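打印本页 | 用电子邮件发送

Rirov 社区修补与借用站 中期进展报告
提交对象：Farkero 小额资助计划
报告期：项目开始至十二月

一、这段时间的主要情况

本报告说明 Rirov 修补与借用站在资助期前半段的工作。修补站设在 Arkley 大楼的一层，原来是一间文具店。房东给我们的租约从春天开始，但是因为水管要更换，我们比计划晚了一个多月才开门。这个延误在上一次的邮件里已经通知过贵方，预算没有因此增加，只是第一季度的房租里有一部分没有产生服务。

目前修补站每周开放4天，星期六下午的人最多。居民可以带衣服、小家具、雨伞、台灯这类东西来，在工作人员的帮助下自己修，也可以从工具架上借工具回家使用，借期为9天。最初我们定的借期比较短，但是很多居民反映，上班的人只有周末才能动手，如果第一个周末下雨，工具就白借了。改了以后，逾期的情况明显减少。

到写这份报告时，登记的借用人一共有89位。这个数字比申请书里的目标低一些。我们认为主要的原因是登记手续太麻烦，要填两张表，还要看身份证件。从下个月开始改为一张表。

二、课程

申请书里计划开设6门短课，已经完成4门：基础缝补、自行车补胎、木椅加固、家用插座的安全知识。缝补课的报名最踊跃，有几位居民上完课以后还继续来，帮别人改裤脚。插座课的效果不太理想，内容偏理论，大家坐着听的时间太长，老师已经同意重新写教案，把一半时间改成实际操作。

剩下的两门是“漆面修复”和“小家电清洁”。漆面修复需要通风的地方，我们正在和 Annamalai 中学商量借用他们的后院。学校原则上同意，但是只能在放学以后，而且要我们自己购买保险。保险的报价还没有收到，如果价格超过培训费的余额，我们会先写信询问贵方的意见，不会自行调整。

三、经费使用

房租和水电按计划支出。工具购置一项用得比较快，原因是电钻和缝纫机的配件消耗比预想的多，尤其是缝纫机针和钻头。宣传一项几乎没有用，因为居民大多是听邻居介绍来的，海报只印了一次。我们希望把宣传费的余额转到工具购置，具体的申请表附在财务附件里，请贵方审批。

捐来的旧工具不算在经费里，但是检查和清洁它们占用了不少工时，这一点我们在写申请书的时候没有考虑到。有些捐来的电动工具电线已经老化，按照规定不能外借，只好送去回收点。

四、遇到的困难

第一是场地的照明。靠里面的工作台光线不足，缝深色布料的时候看不清针脚。已经请电工来看过，建议加装两盏灯，房东还没有回复。

第二是人员。周中白天愿意值班的人不多，有两次只能提前关门。我们在门口贴了通知，但是仍然有居民白跑一趟，对此我们感到抱歉。现在改为前一天晚上在网页上公布第二天的值班情况。
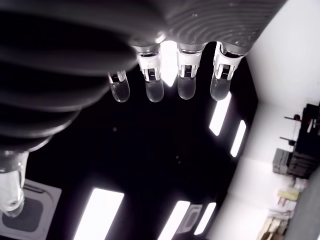

图1 深色带棱纹的机械手，指尖为半透明材质

第三是借出工具的损坏责任。目前的做法是正常磨损由本站负责，人为损坏由借用人赔偿一部分。可是“正常磨损”很难说清楚，曾经有一把手锯还回来时断了两个齿，双方看法不同，最后由本站承担。下一阶段我们会写一份简单的说明，交给每一位借用人签字。

五、下一阶段的安排

完成剩下的两门课；简化登记手续；落实照明；把工具目录放到网上，让居民出门以前就知道有没有自己需要的工具。目录的文字部分已经整理好了一大半，编号方式还在讨论。

另外，Arkley 大楼的住户提出，希望晚上也能开放一次。我们打算先试行一个月，每周一晚，时间到九点为止，然后根据来的人数再决定是否保留。试行所需的工时从现有预算里安排。

财务附件和课程签到表另行寄送。如果贵方需要到现场查看，请提前一周通知，以便我们安排值班人员接待。

Rirov 修补与借用站

分享 9 | 评论 4
联系我们 | 版权所有 Rirov 修补与借用站 | 返回顶部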